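The Kitchen Table Goes to Work

Eight months in and the spare room idea is dead. Too cold, too small, full of boxes. So the table it is. Coffee at one end, payroll at the other, somebody's fractions in between.

Ekmont is a town of 2133 people and until this spring most of them drove out of it every morning. Over the ridge to Herport, 30 miles, home by dark if the road was clear. Now they don't. The gas station opens at seven instead of five. The bakery sells out at ten, not six. Small things, but you notice.

What changed indoors is harder to see from the street. Breakfast has to be over by eight. Dinner can't start until the last call is done. One family on Betancur Street clears the table twice a day with a dish tub, everything in, everything out, and swears by it. Another gave up and eats on the couch.
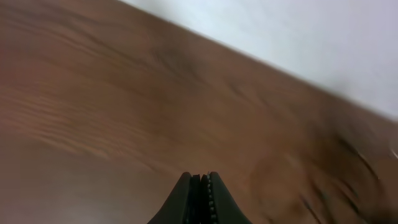 Wood grain, close up. The table is the new front office.

Furniture people saw it coming late. Kulier, the secondhand store behind the feed mill, had a back wall of old dining tables in February that it couldnt give away. All gone by summer. Big ones went first, the kind with leaves, the kind grandparents die and leave you. Price of the last one was $518 and there was an argument over it in the parking lot.

Why a table and not a desk? Ask and you get the same answer with different words. A desk is for one person. A desk faces a wall. At the table you can hear the soup and see who's at the door, and when your boss is talking too long you can look out at the yard. Backs hurt, sure. Dining chairs were made for an hour of sitting, maybe two with pie.

Then the wires. Every house has the wires. Chargers, extension cords, the long one that runs across the floor to the only good outlet and trips the dog. A shoebox helps for a week or so.

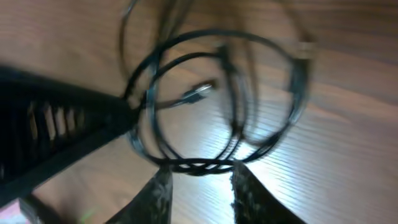 Closing Time

No commute means no end to the day, and that's the complaint heard most. The laptop sits there all through supper. One household of 5 puts a tablecloth on at six sharp, right over teh whole mess if need be. Cloth on, work over. Ironed, even, on weekends.

Some will go back over the ridge when the offices open up. Plenty say they won't, or not every day. The bakery has already ordered a second oven.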